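Horham 2 lets hand-held grippers teach shelf picking from a single kitchen table

New release of the open planning and perception toolkit handles clear glass, narrow shelves and shaky hands

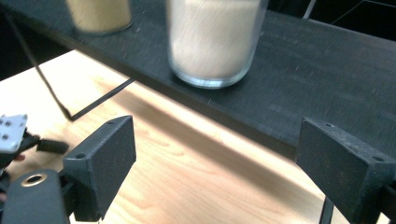
Grurodby Robotics, Manipulation Software Team

Brunau, October. The Manipulation Software Team at Grurodby Robotics has released Horham 2, the second major version of its toolkit for turning hand-held gripper recordings into working robot motion. The release is free to download, and the full source comes with it.

Horham takes what a camera on a hand-held gripper sees while a person reaches, grasps and puts things back, and works out where the fingers were at each moment. It then builds a motion plan that a robot arm can follow. Version 1 did this well on open tabletops with solid, matt objects. It struggled with shelves, and it struggled badly with glass.

Glass is where most of the work has gone. A clear container filled with something pale and grainy gives a perception system two outlines to choose from, the wall of the container and the edge of its contents, and the old software would happily jump between them. Horham 2 tracks both and keeps them apart. It also looks for the thick transparent rim at the bottom of a container, which the fingers need to clear when they close low down.

"We had been treating the filling as noise," said Seul-gi Jang, who leads perception on the team. "Once we let the tracker treat it as an object in its own right, everything got easier! The filling is easy to see and the glass sits around it, so you can work outwards from there. I was expecting months of tuning and we had a decent first result before lunch."

The second big change is the planner, which has been rewritten from scratch and is now called Bang. Bang treats a shelf board and its supports as things to reach around, including thin rods and legs that are only in view for part of a recording. If a finger passes close to a post on the way in, Bang remembers the post on the way out, even when the camera has turned elsewhere. It also understands dark boards over bright tables much better than before, a mix that used to leave holes in the depth map just under the front edge.

Motion blur gets its own treatment. Earlier versions threw away blurred stretches of a recording. Horham 2 keeps them where the fingers themselves are sharp enough to give a position, and marks the rest of the picture as less certain. In the team's own tests, a shelf task that used to need 200 recordings before the plan was dependable now needs 80.

"People move quickly when they know what they're doing, and that's the very thing we want to learn from," said Joar Lunde, planning engineer. "I used to ask everybody to slow down. I'm delighted to stop asking."

The release also brings a new calibration tool, which takes up to 30 seconds per gripper and runs on an ordinary laptop, and a replay viewer where users can step through a recording and see the planned path drawn over it. Closed issues from version 1 are listed in the change notes, all 152 of them, with thanks to everyone who wrote in.

Recordings made with version 1 can be opened in Horham 2 after a one-off conversion. The older planner stays available as a setting until the next major version, for groups part-way through a project.

Work on soft bags and lids that twist has already started, and the team would love to hear from anyone with awkward cupboards.

Press contact: Manipulation Software Team, Grurodby Robotics, Brunau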